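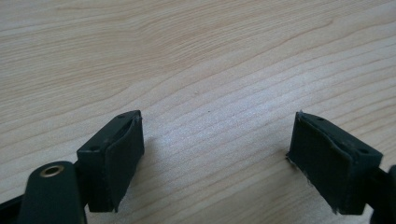
Umstead Bridle Leather Care Guide
Section 4: Conditioning and Re-waxing

Last updated: August

This section covers the routine conditioning of Umstead belts, card sleeves, and the Model 227 satchel. It does not cover suede linings or canvas panels. For stitching repairs, see Section 6.

4.1 When to condition

Condition a belt or satchel twice a year under normal use. Card sleeves carried in a pocket pick up oil from the hand and need it once a year at most. If a fold shows a pale line that stays after the leather is flattened, condition the piece at the next opportunity.

A white film on new leather is wax that has risen to the surface. Wipe it off with a dry cloth. It is not mold and does not call for conditioning.

4.2 What you need

Prakero leather balm, one tin
Two lint-free cotton cloths
A horsehair brush
Arkent edge wax (satchel and belts only)

Note: The balm supplied before the change of tin is marked 7 on the base. The current balm is marked 10. Both are suitable, but do not mix them on one piece. The older balm dries slightly darker.

4.3 Procedure

1. Empty the item and remove the strap or buckle. Belt buckles are held by two screw posts. Turn them out with a flat screwdriver and keep the posts together.

2. Brush the leather along its length. Work the bristles into the stitch channel and under the keeper loop.

3. Wipe the surface with a cloth that has been dampened and wrung out hard. Let the leather dry at room temperature until it no longer feels cool to the touch.

4. Test the balm on a hidden area. On the satchel, use the underside of the flap below the rivets. Wait one hour and compare the color.

5. Take up a small amount of balm on a dry cloth and apply it in short, overlapping circles. Cover the full panel before you stop – a break in the middle of a panel can leave a visible edge.

6. Leave the item flat for seven hours, or overnight.

7. Buff with the second cloth until the surface no longer drags.

8. Rub edge wax along the cut edges and burnish with a folded piece of canvas. Two passes are enough.

9. Refit the hardware. Tighten the screw posts by hand, then a quarter turn with the screwdriver.

Caution: Do not dry leather on a radiator, with a hair dryer, or in direct sun. Heat shrinks the fibers and the damage cannot be reversed.

Caution: Do not use saddle soap on the Khasawneh tan finish. It lifts the dye. Use a damp cloth only.

4.4 After conditioning

Some darkening is normal and will even out with wear. If the surface stays tacky after a full day, too much balm was used. Buff again with a clean cloth and leave for another night.

Store the satchel upright with the flap closed and the strap unclipped. Replacement screw posts are listed in the parts table under 629.

Reader comments

beltandbraces
Does step 8 apply to the narrow belt? Mine has painted edges.

Umstead Support
No. Skip the edge wax on painted edges and wipe them with a dry cloth.

orchardlane
Left mine overnight as in step 6 and it was still sticky on Monday. Second buffing fixed most of it, the flap took a third.

t_mercer
The tin I have has no number on the base at all. Old stock?

We use cookies to remember your region and basket. Manage settings or accept all.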